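Celemero desk arm, our first months with it
2 min read

So we've had the Celemero on the packing bench at Plosley since September, and people keep asking me if it's worth it. Short version: mostly yes! I pack stationery sets for a living (pens, markers, erasers, that sort of thing) and my wrists had a lot to say about it.

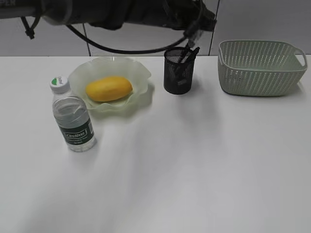
Setup took I-seul Ji two afternoons, plus a call to Vendedent, the reseller, who were lovely but slow. The cable is my big gripe. It droops, and I'd love a proper clip kit in the box at this price.

What changed for us is the shape of the day. I used to fill trays for a whole shift, and now I do the checking and the odd orders, and I get up and walk around a lot more. Holger Sundqvist was dead set against it and he still grumbles that the bench is too quiet.
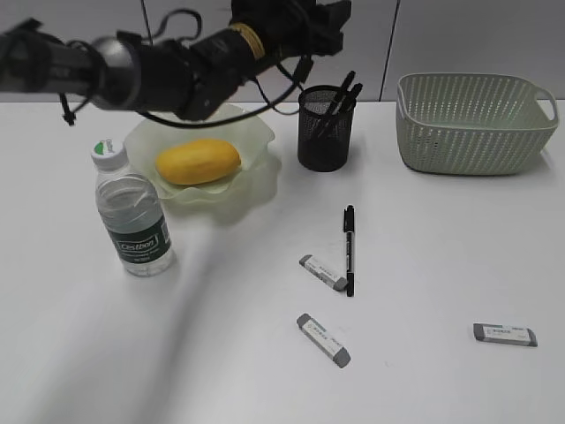 Our best shift so far was 1452 pieces, and I stopped it 17 times, mostly to straighten something it didn't like the angle of. Small stuff with paper sleeves is fussy. You learn to lay it out with some space between pieces (I didn't, at first, and oh boy).

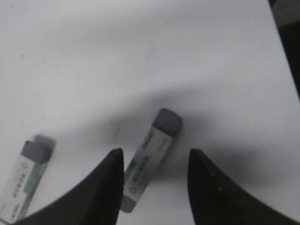
No one lost hours over it, which was my main worry, but the new hire had to learn the software before she learned the products, and I think that's backwards. Four stars from me.

14 comments · 2 shares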